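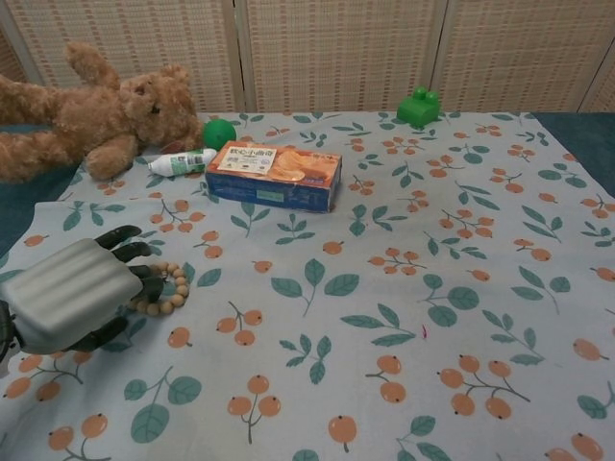
Jestden Two-Wheel Bike Trailer Coupler, Model 112

Axle-mount hitch for child bicycle trailers

The Model 112 connects a single-arm child trailer to the rear axle of the towing bicycle. It replaces the clamp-style hitch supplied with older Jestden trailers and fits all Irden and Brarholm frames sold with a round tow arm. It is not for use with cargo-only trailers that have a square arm.

Construction
Forged steel axle plate, zinc plated. The swivel is a one-piece elastomer block with an internal steel cable. The cable is anchored at both ends and holds the tow arm if the elastomer tears. A locking pin with a spring clip passes through the arm and the coupler body. The nylon safety strap is sewn to the coupler and wraps the left chainstay before closing on its own D-ring.

Fit
Left side of the rear axle only. The plate sits between the frame dropout and the axle nut or quick-release lever. Thru-axle bicycles need the Dunleavy adapter, sold separately. Do not mount the plate between the dropout and the wheel hub. Not approved for carbon fiber frames or for bicycles with an electric motor in the rear hub.

Limits
Maximum loaded trailer weight, 50 kg. Keep the tongue weight under 10 percent of the total. Children must be able to sit upright without support and must wear a helmet and the trailer's five-point harness. One coupler per bicycle.

Inspection
Check the elastomer before each ride by bending it by hand in both directions. Any crack that opens when the block is bent means the coupler is out of service. Replace the coupler after any crash or trailer rollover, including one with no visible damage. Replace it after 800 hours of use in any case. The elastomer is not sold as a spare part.

In the box
Coupler with strap attached
Locking pin and spring clip
Serrated washer
Hex key
Printed instructions, English and Spanish

Revision note, 3 March 2019
The strap now closes on a welded D-ring. Couplers with the earlier split ring can be exchanged at no charge through the end of April. Send the lot code stamped on the back of the axle plate to Vesna Stan, Parts and Service. Dealers should direct fit questions to Demetrius Zamora.

Related parts
Dunleavy thru-axle adapter
Safety flag and pole
Replacement pin and clip set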